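Slippers, by remote
July 14, 2026 | By Nicanor Arrieta
3 shares | 2 comments

The Bramero group has moved on from folding towels to putting shoes away. An operator steers both arms by remote control, and every run is saved as a lesson for the robot to copy later. The team has 61 usable runs so far. 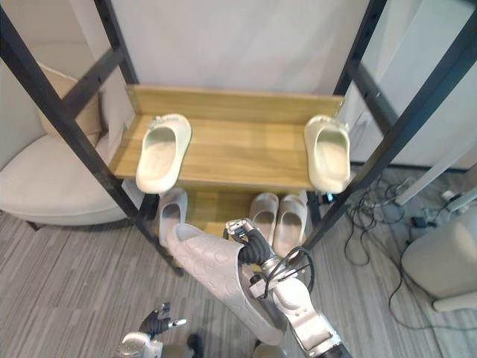

The right hand holds a slipper at the two-tier rack.

Vilho Vainio, who did most of the steering last week, says the hard part is the grip. Pick up a slipper too near the heel and it swings. He threw out 43 runs for that and started over with a slower approach.

Boots are next, in August. Anyone who wants a turn at the controls can sign up with Vilho at the Treltance office.

Comments

hallway_b: Do the left and right ones have to match up, or does any pair count?

Marit: Did my turn Friday. Your shoulders get sore fast.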